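Search this site
Search for: Go
Home

How to Book Your Room Block for a Summer Convention

19/01/2025
by the Grillonex travel desk

Every year we get the same worried emails in July from people who left their hotel until the last minute, so I thought I'd sit down while it's still cold out and walk you through how we do it for Grillonex. Get yourself a cup of something and have your calendar handy!

First, register for the convention before you touch the hotel page. Your confirmation email has the block code in it, and the Walta Hotel won't give you the group rate without one. The block is 222 rooms this year, which sounds like plenty (it isn't, once the gamers wake up).

Next, decide who you're sharing with. A standard room has 2 queen beds, and the front desk wants the name of every adult on the booking. Sort out the money now, too, while you're all still friends. One person puts down the card, the rest pay that person back before the trip. 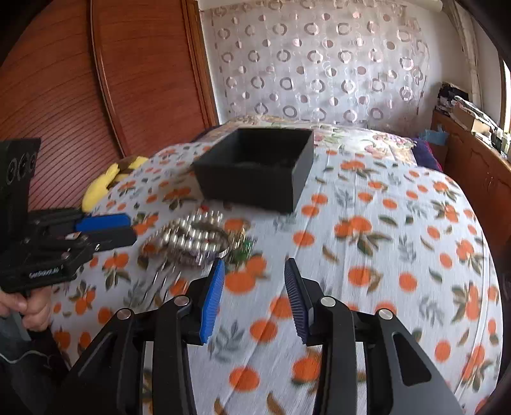 Pearls, beads and a black box on the fruit-print cloth.

Then call the hotel directly. I know the web form is tempting, but it likes to drop special requests, and a real person at the desk can put you on a quiet floor or near the elevator. Ask for your confirmation number and write it down somewhere that isn't your phone.

If the Walta is full, try the Pemar Inn, two blocks over on the Atinga shuttle line. The shuttle stops running at 11 at night, so plan your walk back if you're staying for the late dances.

Last of all, check the cancellation date. Put it on your calendar with a reminder a few days ahead, and if your plans change, please let the room go early so someone on the waiting list can have it.

Comments (3)

pearlhopper: Does the block code work if I want to come in a night early?

Grillonex travel desk: It does, as long as you call. The web form only shows the convention nights.

dicebag_dot: Stayed at the Pemar last time and loved it, the breakfast was great!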